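Drimstead walking survey finds residents want shade, seats and smoother paths

Thursday, February 9, 2023

It has been a busy winter for the people who look after Drimstead's footpaths, and the results of the town's walking survey, which have been a good while coming, are out at last. Some 300 forms were handed round through the library, the health centre and both primary schools, and 166 came back filled in, many with extra pages tucked inside and one or two with hand-drawn maps of favourite routes (the council says it was very pleased to have them, and has kept every one).

The survey asked a simple thing, really: what would make you walk a bit more often than you do now? Plenty of people said they already walk most days, to the shops or to the bus or just round the block with the dog after tea. Others said they used to, and had got out of the habit, and would quite like to get back into it if the way were a little kinder on the knees.

Parked cars came up a good deal, as they always do in Drimstead. People in the older streets mentioned how hard it can be to see past a long row of them when crossing, especially with a pushchair or a small child by the hand. 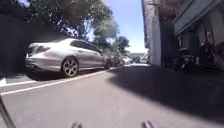 Shade and somewhere to sit

The most popular request of all, though, was for more trees. Last summer is still fresh in everyone's mind, and a great many forms spoke fondly of the routes where you can go from one patch of shade to the next, and rather less fondly of the ones where you can't. Older residents in particular said they would happily go further on a warm day if they knew there was a tree and a bench waiting for them part of the way along.

Benches came a close second. The council has set aside money for 10 new ones, and would like them to go where people will get proper use out of them, so suggestions are still very welcome. The walk out towards Skerna has been put forward several times already, as has the long pull up from the market, where a good many people said they stop for breath anyway and would be glad to do it sitting down.

There is nothing quite like the shade of a big tree over a pale path on a bright day, and it is lovely to see so many people writing in to say just that.

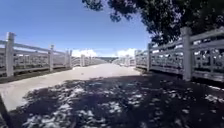
Will the new benches have backs and arms?
All of them will have backs, and each will have an arm at both ends, which makes getting up again a good deal easier. The council tried out a pair of this kind by the library last year and had so many kind words about them that it has ordered the same again.

The survey also brought in plenty about the state of the ground underfoot. Loose slabs, puddles that never quite drain and roots pushing up through the path were the main grumbles, along with kerbs that are too high for wheels. Nine places have been picked out for dropped kerbs, beginning with the crossing outside the Bermúdez bakery, where the queue on a Saturday morning often reaches the corner and there is hardly room to turn a wheelchair round. Work there is due to start in April, weather allowing, and the bakery will stay open all the way through.

Road surfaces were not strictly part of the survey, but people wrote about them all the same, and their comments have been passed along to the highways team. Patches and repairs matter to walkers too when there is a road to be crossed, and several people asked for the white lines to be freshened up while the work is going on.
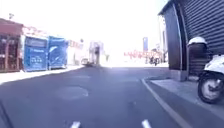

Patched asphalt beside a sunlit pavement.

A full copy of the results can be read at the library, on the table by the newspapers, or at the front desk of the Nestov Centre, where there is also a large-print version and usually a pot of tea on the go. If you would like to suggest a spot for a bench, or for a tree, please fill in one of the green cards at either place and pop it in the box. Cards can be handed in until the end of April, and the chosen spots will be put up on the library noticeboard once they have all been read.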